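Setting Up a Room Plan Before You Buy a Table-Clearing Robot

Posted 1/12/18

Home robots that tidy a table or work desk are sold in kit form now, and most of the trouble people have with them starts with the room. The Kaltard planning kit is a software package that lets you build a copy of your room on a computer and try out a layout before any hardware is delivered. It costs $548 with the full furniture library. I used it for a combined dining and work room, and these are the tips I would pass on.

Measure the floor first. Use a steel tape and write down both long walls, both short walls and the door opening. Kaltard asks for the walls before it lets you place anything, and if you change them later the furniture does not move with them. I had to place mine again.

Put in the biggest piece next. In most rooms that is the table. Enter the height of the top from the floor, including any cloth or pad you keep on it. An error of 2 inches here will matter more than an error in where the table stands.

Add the chairs where people leave them. Everyone draws chairs pushed in neatly. Pull one out to the corner of the table and leave one at the back, then check whether there is still a clear way past.

Dress the table with your usual clutter. The library has 14 groups of small items, and you can recolor most of them. Choose things of different heights. A laptop, a jar and a small upright ornament make a better test than a row of cups.

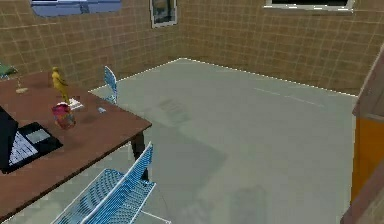 Practice room in the Kaltard planner, table set with a laptop and small items.

Leave open floor on one side. The Kaltard guide suggests keeping one side of the table free of furniture, and I agree with it. Tall cabinets can go against the wall as long as the doors have room to swing. The planner doesn't check door swing for you, so mark it on paper.

Watch for small pale objects. Little items in light colors are easy to miss on the screen when you look at the whole room. Zoom in and name each one as you add it. Names show up in the item list, and you will want them when you have 20 things on the table and need to delete one.

Save before you change the lighting. Mine closed twice when I moved the light with the shadows turned on. The Flenholm help desk, which handles support for Kaltard, told me an update was planned for July. Until then, save first.

Don't spend time on wall finishes. There is a tile pattern and several paints, and they are fine to look at, but they made no difference to my layout. The same goes for picture frames and windows.

Is it worth the price? For one small room, probably not. A tape measure and graph paper will answer most of the same questions. If you are fitting out a workshop as well, or expect to move the furniture more than once, it saves a good deal of lifting. Arango sells a cheaper planner, but it had no chairs in the version I tried - only tables and shelves.

Related tips
Clearing a workbench for an Arango arm
Dindilia floor sweeper: cleaning the brushes
How to label storage bins so you can find things
Removing scratches from a wooden tabletop
Flenholm cable covers reviewed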